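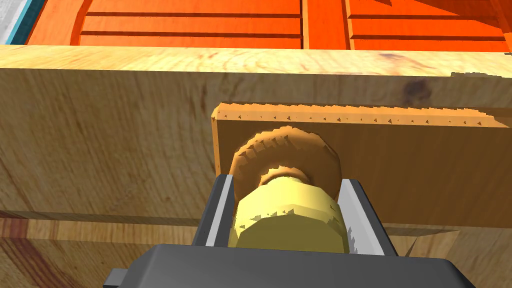 Gripper meets knob, in the simulator.

Home | News | Sports | Schools | Calendar | Contact

Predmont robotics club would like to open a door

24 December 2023 — After a fall semester of work, the Predmont High robotics club has a robot that can take hold of a yellow knob. Whether it will do anything useful with the knob is a matter for the spring.

The club's entry in the Kurora Challenge, a student contest held entirely in simulation, is named Kuo. Kuo has never weighed anything or broken anything, which the school's insurance office is said to appreciate. It lives on a classroom computer that also runs the attendance software, and the two do not get along.

Teams in the contest must send a robot through a pretend apartment and have it work the knobs and handles of a household, doors included. Each run is scored on 10 tasks, and students may not touch the keyboard once the clock starts. They may groan, and do.

The door has been the hard part. By the club's own log, Kuo has made 2,131 attempts at it since school began, of which 34 counted. Members describe the trend as encouraging. Two of the 34 came on the same afternoon, and there was pizza.
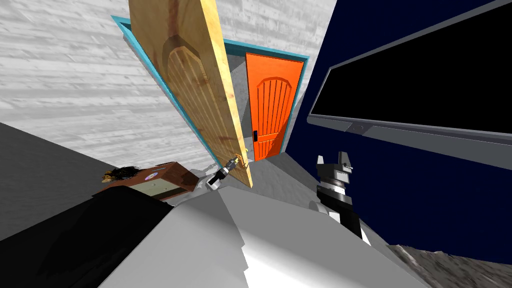 Knobs are going better

The round knobs have been kinder, as long as Kuo lines up its fingers before closing them. Early versions closed first and lined up later. One student spent most of a week on the angle of the wrist, then found a minus sign where a plus sign belonged. The minus sign has been printed out and taped to the club room wall.

The contest software comes from Zoteleck, and the graphics have their moods. Shadows tend to show up as rows of little sharp teeth. The club has filed a report and has also grown fond of them.

Qualifying runs are due in February. The club meets after school in the computer lab, where new members are welcome and the door is usually propped open.

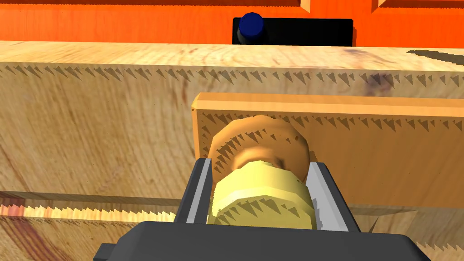

Kuo's fingers on either side of the pale yellow knob. The teeth are shadows.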